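7. Setting the hardness and running the first regeneration

Read this section before you touch the control head. The Pelgate softener leaves the factory with a hardness number already programmed. Treat it as a placeholder. It was chosen by someone who has never tasted your water, and the quick-start card that says "ready to use out of the box" is being optimistic.

Before you begin

The tank must be connected, the drain line secured, and the bypass valve set to BYPASS. If you have a Trevaskis bypass, the handles point across the pipe in this position. On the older Brundard type they point along it. The two are easy to mix up, and the molded arrows on the Brundard handle are so shallow that you should check with a flashlight.

7.1 Testing the water

1. Draw the sample from a cold tap that has not been used overnight. Let it run for two minutes first.
2. Rinse the sample cup with the same water and fill it to the line.
3. Dip an Umitz strip and read it in daylight. Kitchen lighting makes the middle colors on the chart look alike.
4. Repeat with a second strip. If the two disagree by more than one color block, throw both results out and start over.
5. If you are on a private well, test for iron as well. The softener will take out a little dissolved iron. Claims that it will handle "all common well problems" should not be relied on, whoever makes them.

Note: The hardness figure printed on a utility's annual report is an average. Your street may get something quite different in February from what it gets in summer. Use the report to check that your strips are believable and enter your own reading.

7.2 Entering the settings

1. Plug in the transformer. The display flashes the time of day.
2. Press SET and hold it until the display changes. The card says to hold for a moment. In practice it takes longer than that.
3. Use the arrows to enter the hardness.
4. Press SET again and enter the regeneration time. The default is in the middle of the night, and for most households this is fine. Anyone who works nights should change it.
5. Press SET once more to save. The display does not confirm. Go back in and look.

After saving, the head shows the number of gallons left before the next regeneration. A typical first reading is 2,536. If yours shows a round number, the hardness was probably not stored, so repeat from step 2.

Caution: Do not add a "safety margin" to the hardness. This is common advice in stores and it mostly sells salt.

7.3 First regeneration

1. Pour water into the brine tank up to the grid. Add salt pellets. Do not use rock salt, even if the bag says it is suitable for softeners.
2. Turn the bypass slowly to SERVICE, stopping partway until the hissing dies down.
3. Hold REGEN until the motor starts. Stay with the unit through the first backwash and check the drain end for flow.
4. When the cycle finishes, open the nearest cold tap until the water runs clear. Brown or yellow water at this stage is usually resin dust.
5. Flush the remaining fixtures one at a time, farthest last. Appliances with their own fill valves should be run through a short empty cycle.

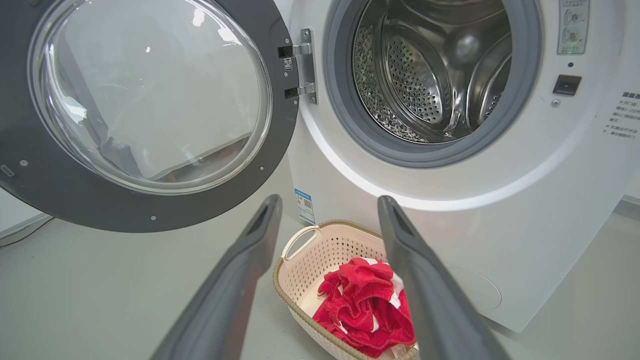 Do not flush through the water heater until the cold side is clear. Resin dust settles at the bottom of the heater and will turn up in the shower for weeks. Tipene Trevaskis, who reviewed these steps, prefers to wait a full day before opening the hot side. We have seen no difference, but it does no harm.

7.4 What to expect, and what not to

Soap will lather more easily. Cut back on detergent a little at a time and judge by the rinse. Old scale inside pipes and kettles does not vanish because a softener has been fitted, and any brochure promising lower bills by Monday is guessing. Spots on glassware may remain, too, as softened water still leaves a residue when it dries. 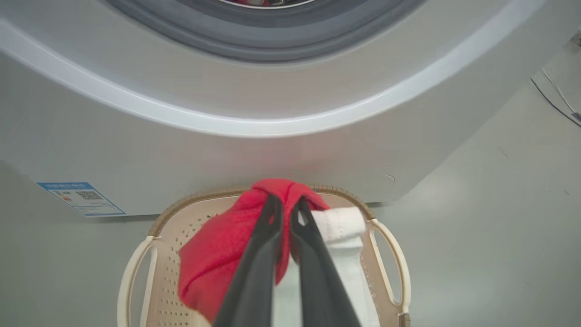 Fig. 8. Front-loading washer, lower part of the door opening and front panel.

7.5 Follow-up check

Test again after some eight days, using a softened tap. The strip should stay at the bottom of the chart. If it does not:

- Make sure the bypass is fully in SERVICE. Partly open is the usual fault.
- Look for a crust of salt above the waterline in the brine tank. Break it up with a broom handle.
- Confirm that the hardness setting survived any power cut. The box says the memory is permanent. Check it all the same.

If all three are in order, go to Section 8 before ordering resin. Resin gets blamed far more often than it deserves.

Section text: Ewan Prendergast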